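Coltach flask-handling set, README

2 min read

Student project of the Ovora robotics club. Last edited 2024-02-25.

## Contents

- 191 episodes, one folder each
- wrist camera frames, joint states, gripper width
- `notes.csv` — operator initials, liquid color, free comments

Episodes were recorded by teleoperation on the club's arm. The task is to approach a glass vessel holding colored liquid, grasp it, and set it down on a marked spot. Episodes over 620 frames were trimmed at the start, never at the end.

## Known problems

Glass gives poor depth readings, so depth is left out of version 2. Focus is fixed, and close frames are soft. Highlights on the glass shift with the wrist and should not be used as tracking points. Foam and droplets are not labeled.

## Split

Use `split.txt`. The first 100 episodes are for training. Do not shuffle across operators.

## Sample frame, green liquid 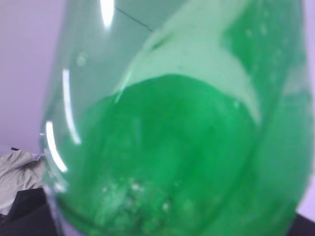

Consuelo Sotomayor asked in review whether failed grasps should sit in a separate folder, as they did in the May set. They stay in place for now — filter on the `success` column.

Maintainers: Demetrio Cuesta, Severino Vidal

Contact: Ovora robotics club, Coltach maintainers | © Ovora | Back to top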